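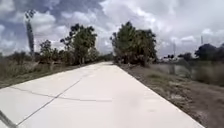 January
Posted by Randau Patch Watch

Big patch for Gondal went out this morning on PC and both consoles. I've had a few hours with it and read the full notes. Thread with what changed, what didn't, and what to check before you queue.

Size first. It was 4 GB on my PC. Console players are telling me theirs is larger because the game re-copies the map files. Make room before you start or it will stall at the install step and you'll have to begin again.

The main item is the return of Vidmont, the river town map from the first game. It's in the Conquest and Siege rotations now and free for everyone who owns the base game. You don't need the season pass.

The layout is mostly the old one. The bridge, the mill and the rail yard are where you remember them. The church tower can be climbed again, but the top now has one ladder and a low wall, so sitting up there all match is a lot riskier.

The east bank got the most work. It used to be open field with no cover between the spawn and the second flag. There's a drainage ditch now and a row of farm sheds. The sheds come down if you hit them with anything heavy.

Vehicles on Vidmont: 2 tanks per side in Conquest, none in Siege. Boats are in both modes. The boats handle badly in the shallow part near the mill and I expect that will get fixed.

Weapons. The Tetthorpe rifle finally got its nerf. Damage past medium range is down and the first shot kicks more. It still wins most fights up close. If you use it as a sniper rifle, you should switch.

Shotguns got a small buff to pellet spread when aiming. I didn't feel much difference. The notes say the hip fire numbers are unchanged and that matches what I saw on the range.

Light machine guns now start their overheat later. This one is noticeable. You can hold a doorway for a full push without stopping. Expect to see a lot of them this week.

Grenades: you carry one less by default in Siege. The Supply perk gives it back. The choke point on the old harbor map is playable again as a result. Last night it was constant explosions from start to finish.

Netcode. The notes list changes to hit registration for players with high ping. I normally sit at a low ping so I can't say much. A friend on a bad connection says he is getting fewer shots that show blood and do no damage.

Server browser. You can finally sort by free slots and save more than 100 favorites. The filter settings also stay put when you back out to the menu. They've been resetting since launch.

Menus load faster on my machine. The loadout screen used to hang for a few seconds when you changed an attachment. Now it doesn't.

What didn't get fixed: the squad invite bug. If your squad leader leaves during the loading screen, everyone else gets split up on the next round. It's on the known issues list with no date.

Also not fixed: error 774 at login on console. Closing the game fully and starting it again works for most people. Do not delete your local save for this. It doesn't help, and you lose your custom controls.

Speaking of controls, check yours before you play. The patch reset my crouch key and my push to talk key. Several replies say the same about aim sensitivity on controller. Write down your numbers if you haven't updated yet.

There's a weekly challenge tied to the new map. Capture flags on Vidmont, get a weapon skin. Assists count toward it. Wins don't matter, so you can do it while losing.

Private matches don't have Vidmont in the list yet. The notes say it comes with the next small update. If you run a clan night, plan on the older maps for now.

Performance on the new map is fine on PC at high settings. I get a dip when the mill collapses and it clears up a moment later. On the older console, people report stutter near the rail yard with a full server.

Adding one from the replies: yes, the night version of the harbor is still in the rotation. It only shows up in Conquest.

And another: cross-play is still off by default after the update. You turn it on under Network, then restart the game.

I'll be on Vidmont again after 8 tonight, PC, Siege servers. If you find something that isn't in the notes, reply with your platform and the mode you were in.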